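Equipment Planning Coordinator (part-time, fixed term)
Horow Learning Robotics

Location: our workshop, with two days a week from home if you like
Posted: Dec 18, 2022
Start: March

We're looking for somebody who enjoys a good spreadsheet and isn't afraid of a screwdriver. Horow is a small group that teaches robot arms to do tabletop work – sorting, placing, putting things back where they came from – and we're about to go from a handful of borrowed corners to a proper set of workstations. That means buying things. A lot of things! Some of them are big and have lead times, and some of them are small and get lost under the furniture, and we need one person who can hold the whole list in their head (or, better, in a file the rest of us can open).

The project is called Bundis. It runs through three stages, and the coordinator will plan the purchasing for all of them. Stage one is the tables: surfaces, lights, mounts, cables, the cloths with the printed grid. Stage two is the arms and grippers, where we already have two quotes and would love to have more. Stage three is what we call the consumables, although most of them are toys. Our task list currently has 122 tabletop tasks on it, and each one needs its own objects, plus spares, plus a way to store them so that the next person can set the task up again in a couple of minutes.

People tend to underestimate stage three. A number puzzle sounds like the cheapest thing in the building, and it is, until you need the same one at every station, in the same colors, with every last symbol piece, and the shop has switched to a new version with different fish. Then you have the bowls, and the labels for the bowls, and the replacement labels.

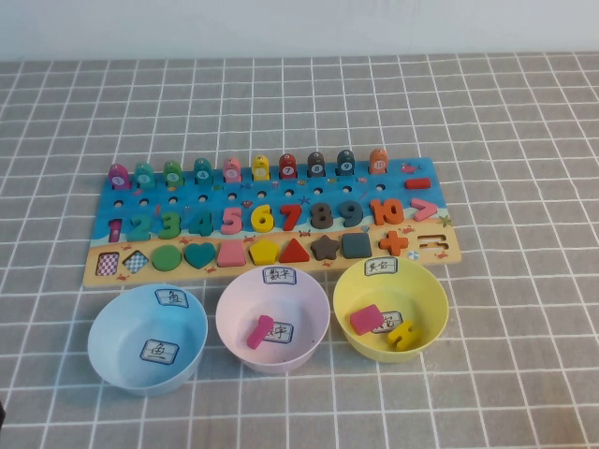 So a good part of the job is deciding what to buy twice. Sota Sasaki, who runs the station team, has kept a running tally of which pieces go missing and which tasks stall when they do, and it's a wonderful document that no one has had time to turn into a budget. You would be that person. You'd sit down with Sota in your first week, go through the tally and come out with a spares policy we can stick to.

The arms are the other big piece. We've been comparing a lighter model from Flollus with a sturdier one from Matsuda, and the team is split. The purchase price is only the start of it: we want to know what grippers, fingertips, service visits, shipping and training time do to the total over the life of the project. If you've ever built a cost-of-ownership sheet for a lab, a school, a kitchen or a machine shop, you already know most of what we need.

What you'll be doing

Keep one equipment list for the whole project, with prices, suppliers, lead times and who asked for what.
Get quotes and compare them on equal terms.
Plan orders so that tables, arms and task objects for a station arrive close together.
Set up a simple check-in and check-out system for task kits.
Order day-to-day items up to $2000 on your own signature. Anything above that goes to Ovidiu Stanciu, our operations lead, and he answers quickly.
Write a one-page budget update each month, in plain language, for people who don't like budgets.

What we'd like to see

You've planned or tracked purchases somewhere before. It doesn't have to have been in robotics, and we'd be happy to hear from people who have run a school supply room or a theater prop store. You're comfortable asking a supplier the same question again until you get an answer. You write clearly. Being able to read some Chinese would be a real plus, as many of our labels are handwritten in it and so are some of our supplier catalogs, but we can help with that.

You do not need to code. You do not need to know how a gripper works on day one either – you'll be standing next to plenty of them.

The practical side

This is a part-time position, three days a week, and the monthly salary is $3000 before tax. The contract runs to the end of stage three, and we'd like to extend it if the funding for a second round of stations comes through. You'll have a desk, a laptop and a share of the storage shelves. Hours are flexible, except on delivery mornings, when we need someone at the door.

How to apply

Send us a resume and a short note, one page at most. In the note, tell us about something you had to buy for other people and how you decided what to get. It can be small. One of the best notes we had in an earlier round was about folding chairs.

Please address it to Ovidiu Stanciu and put "Bundis equipment" in the subject line. We'll read applications as they come in and reply to everyone. Interviews are in person or by video, followed by a paid half day with the team where you'll work through a real quote and help us pack a few task kits. Questions about the stations or the task list can go straight to Sota, who is always glad to talk about them at length.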